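Rust on hand tools and what I do about it

Posted in Workshop | Tips

I left a box of my uncle's old wrenches in the shed over one wet spring and when I opened it again in July everything had gone orange. I was so cross with myself! Most of them cleaned up fine in the end, so here's what worked, in the order I'd try it.

Start with plain white vinegar. Pour it in a plastic tub (an old ice cream one is perfect), drop the rusty pieces in and walk away overnight. Take off any wooden or painted handles first if you can, or just stand the metal end in a jar. In the morning most of the rust wipes away with a scrubbing pad and you'll wonder why you ever bought the expensive stuff.

Don't skip the rinse. Vinegar left on bare steel will bring the rust right back, sometimes before lunch. I rinse in warm water with a spoonful of baking soda, dry everything with a towel and then put the small bits in the oven for a few minutes on the lowest setting. Metal only, please – I melted a screwdriver handle once and the kitchen smelled for days.

For flat things like chisel backs and plane soles I go straight to wet and dry sandpaper on a piece of glass. 400 grit takes off the light rust, 800 leaves it nice and smooth. If it's really pitted, start at 300 or whatever the store has near that. A few drops of oil on the paper stops it clogging.

Then oil. Any light machine oil will do, wiped on thin and wiped off again so it isn't sticky. I keep a rag in a jam jar with the lid on and it lasts me months. Camellia oil is lovely for anything with a sharp edge, but I wouldn't bother for pliers.

Now, storage, which is where I went wrong in the first place. A closed box in a damp shed is about the worst spot you can pick. Hanging tools up lets the air get around them, and you notice the first speck of orange long before it turns into a weekend job. Mine went up on hooks after the wrench disaster and I've had almost no trouble.
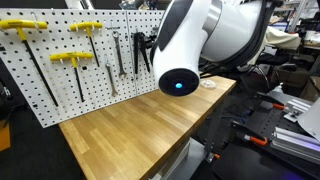

T-handle hex keys and other hand tools hanging on a white pegboard.

If you have to use drawers, line them with that rubbery shelf liner and toss in a few silica gel packets from shoe boxes. They do fill up with moisture after a while, so swap them when you change the clocks.

One more for anybody with a garage near the sea, like we had in Clullesstead: wipe your tools down after every job, even when you're tired and dinner's ready. Salty air gets into everything. I still do it now we've moved inland, mostly out of habit.

Next time: getting dried paint off brass hinges without scratching them.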